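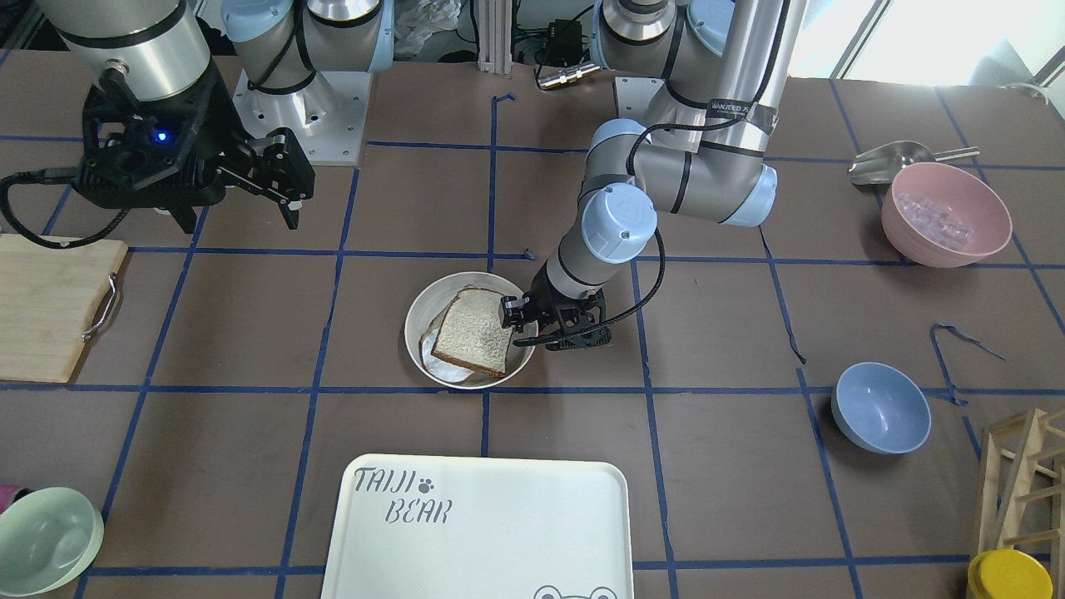 Foro Taller y Automatización > Celdas colaborativas > Normas y buenas prácticas

Tema: Reglas de mesa para celdas de dos brazos con menaje y comida

tornillo_sinfin
Buenas. Me han pedido que redacte las reglas de mesa de nuestra celda de dos brazos, la que usamos para tareas de cocina: servir, recoger, pasar cosas de un cuenco a otro. Hasta ahora cada turno lo hacía a su manera y se nota en los registros. En el último lote tuvimos 161 episodios y descartamos 13, casi todos por motivos de preparación y no por fallo del brazo.

Lo que tengo en el borrador:

1. La cuadrícula de cinta azul se revisa antes de encender. Si una tira está levantada, se cambia entera, no se aplasta con el dedo.
2. Cada objeto arranca en una casilla apuntada en la hoja. El resto del menaje se queda en la mesa como distractor, pero también apuntado.
3. Pan, uno por episodio, con servilleta de papel debajo si va en cuenco.
4. Hielo solo en cuenco, nunca directamente sobre la mesa.
5. Los cables de las pinzas, con holgura suficiente para la postura más extendida y sin tocar menaje.
6. Nadie mete la mano con los servos activos. Tampoco "solo para enderezar el pan".

¿Qué falta y qué sobra? El documento tiene que caber en una hoja plastificada.

marga_plc
Falta lo primero: a qué evaluación de riesgos se refiere. Una hoja de mesa no es una medida de seguridad, es una instrucción de trabajo. La 6 está bien como instrucción, pero si lo único que impide meter la mano es un papel plastificado, tenéis un problema antes de llegar al pan. ¿Hay paro de emergencia al alcance de los dos lados?

tornillo_sinfin
Sí, 2 setas, una por lado, y velocidad limitada por configuración. La evaluación la hizo Kisavum cuando montó la celda. La hoja es solo para el operador.

marga_plc
Entonces pon la referencia de la evaluación en el pie, con la revisión. Y una frase que diga que si se cambia la pinza, el útil o el tipo de objeto, se vuelve a mirar. Un cuchillo no es un cuenco.

rodamiento82
No estoy de acuerdo con la 1. La cinta levantada es ruido visual y ya está. Si el modelo se viene abajo por un rizo de cinta, mejor enterarse en el laboratorio. Nosotros en Faven dejamos que la mesa envejezca a propósito y solo limpiamos si hay suciedad de comida.

tornillo_sinfin
A mí no me preocupa el modelo, me preocupa la pinza. Un bucle de cinta es algo que se puede enganchar en un dedo o pegarse a la base de un cuenco. Y luego el cuenco no se mueve o se mueve con la cinta detrás, y el episodio ya no vale.

rodamiento82
¿Cuántas veces te ha pasado?

tornillo_sinfin
Cinta enganchada, 2 de los 13 descartes. No es mucho, pero cambiar una tira lleva un minuto.

k_ohm
Se pueden hacer las dos cosas. Variación visual sí, bordes sueltos no. La cinta vieja, descolorida o con marcas se queda. La que tiene un extremo al aire se cambia. Yo lo escribiría así: "ningún extremo suelto dentro de la zona de alcance". Y añade la parte de atrás de la mesa, que es donde se empieza a despegar y donde nadie mira.

rodamiento82
Con "zona de alcance" lo acepto.

lechuga_fria
Vengo de industria alimentaria, así que perdonad si me pongo pesada. Mezclar pan y hielo en la misma mesa con menaje de varios episodios está bien mientras quede claro que nada de eso se come. En la hoja no lo pone. Parece obvio hasta que llega alguien nuevo a las once de la mañana con hambre. Yo pondría:

— Alimento de prueba, no apto para consumo.
— El pan se cambia en cada turno o cuando suelte migas en la pinza.
— El hielo se retira cuando empiece a hacer agua en el fondo del cuenco.
— Pala de hielo solo para hielo.
— Tablas y rejillas de madera, se secan aparte al final.

Lo de la madera lo digo porque la madera mojada que se vuelve a meter en la celda termina marcando la mesa.

tornillo_sinfin
Apuntado todo. Lo del agua además me interesa por la parte eléctrica. Tenemos electrónica y cables entre las dos bases, en la parte de atrás.

marga_plc
Eso es más serio que la cinta. Hielo sobre la misma mesa que la electrónica: distancia mínima definida y por escrito, y mejor aún la electrónica elevada. Mira también el grado de protección de la pinza en su ficha, que muchas no están pensadas para salpicaduras. No des por hecho que, porque el brazo lo aguanta, la pinza lo aguanta.

k_ohm
+1. Nosotros reservamos la fila de casillas más próxima a las bases. Vacía siempre. El hielo, con una fila más de margen.

tornillo_sinfin
Esa fila vacía me gusta porque se comprueba de un vistazo. En nuestra mesa supone mover el cuenco del hielo más hacia delante y rehacer la hoja de posiciones, pero se puede.

piñon_libre
Una duda de novato con lo de los distractores. En el procedimiento de Priliver que nos pasaron a nosotros se pide que los objetos que no participan estén enteros dentro del campo de la cámara fija. ¿Eso lo hacéis? Nosotros siempre tenemos algo cortado por el borde.

rodamiento82
No. Y no le veo sentido. Una mesa de verdad tiene cosas a medias por todos lados.

k_ohm
Depende de para qué. Si luego alguien tiene que etiquetar posiciones, un objeto a medias es una pelea. Si no se etiqueta, da igual. Lo que sí exigiría es que el objeto de la tarea y el destino se vean enteros al empezar.

tornillo_sinfin
Me quedo con esa. Objeto y destino enteros al arrancar, lo demás libre.

lechuga_fria
¿Y las bandejas con letras y dibujos? ¿Las permitís?

tornillo_sinfin
Sí. Las permitimos y se apuntan con la orientación. Lo que no permitimos son etiquetas con nombres de personas ni nada del personal dentro de la cuadrícula: tazas propias, móviles, llaves.

piñon_libre
En Ragab nos tiraron una taza. Personal, claro.

marga_plc
Otra cosa, y con esto acabo. Los dos brazos comparten espacio encima de la mesa. En la hoja no dice qué brazo tiene preferencia ni dónde espera el que no trabaja. Si es teleoperado, con más razón: el operador mira la pinza que agarra y se olvida de la otra.

tornillo_sinfin
Es teleoperado. La costumbre es que el brazo que no trabaja se quede levantado hacia su esquina. Pero es costumbre, no está escrito.

marga_plc
Pues escríbelo. "Brazo sin tarea: elevado, en su lado, pinza fuera de la zona del otro". Y que el cable de esa pinza tampoco caiga sobre las casillas en uso.

k_ohm
Ojo con "elevado" a secas. Pon una altura o una postura guardada, o cada uno entenderá una cosa.

tornillo_sinfin
Postura guardada, entonces. Os dejo el borrador como queda, 9 puntos:

1. Ningún extremo de cinta suelto en zona de alcance, incluida la parte de atrás.
2. Fila próxima a las bases, vacía. Hielo con una fila más de margen.
3. Objeto y destino apuntados y visibles enteros al empezar. Distractores apuntados.
4. Alimento de prueba, no se come. Pan nuevo cada turno, servilleta debajo si va en cuenco.
5. Hielo solo en cuenco, se retira cuando haga agua. Pala solo para hielo.
6. Cables con holgura y fuera de las casillas en uso.
7. Brazo sin tarea en postura guardada.
8. Manos fuera con servos activos. Para recolocar, se paran los servos.
9. Si cambia pinza, útil o tipo de objeto, se revisa la evaluación antes de seguir.

En el pie, referencia y revisión de la evaluación.

rodamiento82
La 4 sigue pareciéndome cara en pan, pero vale.

lechuga_fria
El pan de molde del súper no arruina a nadie. Añade la madera en la 5 si te cabe.

tornillo_sinfin
Cabe si bajo el cuerpo de letra un punto. El martes la imprimo y la pruebo con los dos turnos. Si sale algo raro lo pongo en este mismo hilo.

marga_plc
Pon también quién la firma.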